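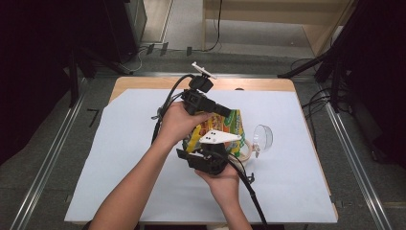 Evdokia Nikolaidis wrote in to ask why the Onness branch library now shuts at six when the notice on the door still says seven. The notice is wrong and will be changed. The new hours came in with the November 2018 timetable and apply to Onness and Dirkent alike.

Both branches open at nine. The lending desk closes 15 minutes before the doors do, so please bring books up in good time. Returns can be left in the box by the side entrance at any hour, but large-format books and anything with a disc inside should be handed in at the desk. The box at Dirkent has a stiff flap and needs a firm push.

Members borrowed 3,702 items from the two branches over the summer, with local history and large print both up on last year. We have put 44 more large print titles on the Onness shelves, mostly crime and family sagas. The old parish maps have moved upstairs to the reading room. Ask at the desk if you want to see them, and bring a pencil, as pens are not allowed up there.

Reservations now cost 70p each, payable when you collect. Books are held for 2 weeks and then go back on the shelf or on to the next reader. If you get a message saying your book is ready and you no longer want it, please ring and tell us.

Kálmán Oláh is giving his talk on the Flinoro canal again in December, at Dirkent this time. The first one filled up and several people had to be turned away. Tickets are free but must be booked at either branch, and there is a limit of two per household. The talk covers the building of the locks, the years of coal traffic and the closure of the upper stretch. Tea will be served afterwards in the small room.

The mobile library stop at Kabbaj Road has moved to the lay-by opposite the chapel. Times there are unchanged.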